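Visit report: Stila disassembly and refit service, Irkthorpe

Prepared by Teresa Paiva, Equipment Review Group
2018-12-27

The Group was received at the Irkthorpe workshop by Gwenaël Lebrun, who manages the Stila service on behalf of its supplier, Kerekes. The purpose of the visit was to see the service at work before the trial offer to our Nisier depot is considered in full.

Stila is offered as a complete station for opening, stripping and refitting desktop computers. The supplier provides the arms, the table, the fixtures and the programming, and the customer provides the machines and one trained operator. Kerekes quotes a trial period of 30 working days. Mr Lebrun reported that 1,960 units had passed through the Irkthorpe station by the start of December, covering 3 case designs – a narrower range than we hold at Nisier, where mixed stock is the rule.

Questions were put on the handling of memory modules, on the replacement of worn gripper fingers and on the time needed to teach the station a new case. The last was given as nearly 105 minutes, excluding the printing of any new fixture. We have asked for this in writing, together with the terms for call-outs beyond the trial period.

The Group noted that side panels are still removed by hand. Kerekes does not intend to change this during the trial, and the operator's hours should be costed accordingly. A draft agreement is expected from the supplier and will be circulated with the costings.

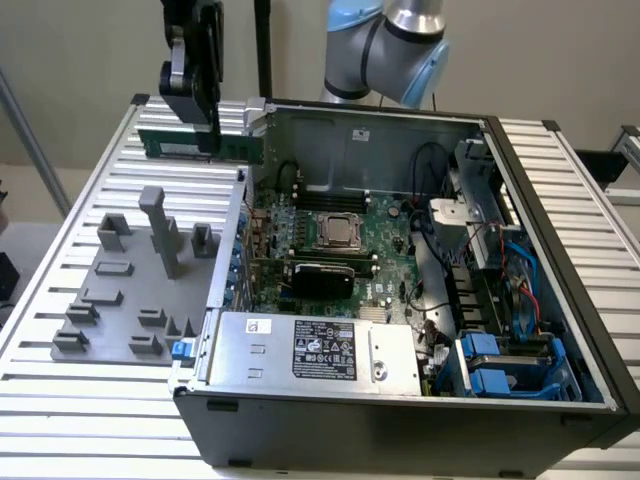
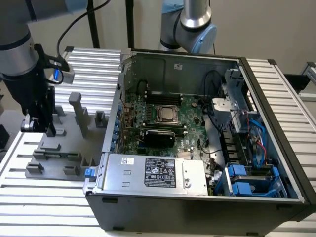 The Stila station at Irkthorpe, with a desktop tower open on the table. First picture: a green memory module held in the gripper.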